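Ivilham Institute for Applied Automation
Home » Programs » Household Tasks » Gallery

Table Tidying and Small Packaged Goods

The Institute reviews each year how far machines have come with the ordinary chores of homes and small shops. This gallery belongs to the chapter on picking up and putting away. Readers looking for the laundry and dishwashing chapters should use the menu on the Programs page.

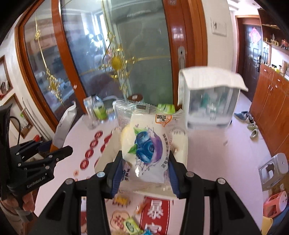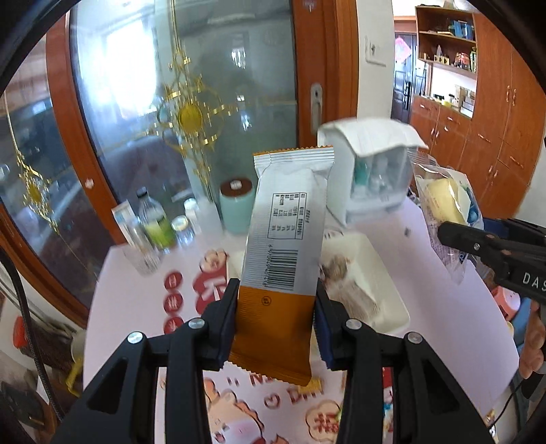 Packaged snacks held in the jaws of hand-held grippers over a dining table. First picture: a packet with blueberries on the wrapper, at the tray. Second picture: a bar wrapper, silver-white and orange, held upright near a sliced cake.

Why this chore was chosen

Clearing and restocking a table is a modest job by household standards. It is also one of the jobs most often requested by the families and shopkeepers who write to the Institute. In the survey that closed in November, 198 households ranked their least favoured chores, and putting small things back in their place finished ahead of vacuuming, for which many respondents already own a machine.

The same motions are needed in retail. A corner store that fills a counter tray with single-serve snacks asks for much the same skill as a family setting out treats for visitors. The Friesen group, which advises the Institute on shop-floor work, has recommended that the two be assessed together, and the present edition follows that advice.

What remains difficult

A sealed snack packet has a soft body, a stiff crimped edge and a slippery surface. Squeezed too firmly, the contents break. Held too lightly, the packet turns in the jaws and lands face down. Clear film presents a further problem, as many vision systems judge the distance to the object behind it. Colourful table coverings and printed surfaces can also mislead software that has been trained on plain grey benches.

Crowding is the second difficulty. Home tables are seldom laid out for the convenience of a machine, and a gripper must reach its object without tipping a neighbouring cup or jar. Reviewers consider this the main gap between published results and daily use.

Current standing

The Institute assigns each chore a level from 0 to 4. Placing a single packaged item on an open tray is presently rated at level 2, meaning that a machine can do it under supervision, in a room it has been prepared for. Sorting mixed candies and packets by kind is rated one level lower. No system reviewed for this edition was judged ready to work in an occupied home without an adult present.

Two systems were considered in detail. Uvus performed steadily with boxes and rigid tubs and less well with film packaging. Sondau was slower but recovered more often after a poor first grasp. In the bench trial of 200 placements set for each, neither met the Institute's threshold for unattended use. Full tables are given in the printed report, including the breakdown by package type.

Advice to households and shops

Members of the public considering a purchase are advised to ask the supplier for a demonstration with their own goods, on their own furniture, in ordinary evening light. Results obtained with wooden blocks or empty cartons are of limited value. Shop owners should also ask how long the machine takes per item, as a careful placement that needs half a minute may be of little use behind a busy counter.

Using these pictures

Schools and public libraries may reproduce the gallery for teaching purposes with credit to the Institute. Requests for larger prints should be sent to the publications office in writing. Please allow ten working days for a reply.

Page last revised 21/02/2020

Previous gallery: Folding Towels and Linens
Next gallery: Loading a Dish Rack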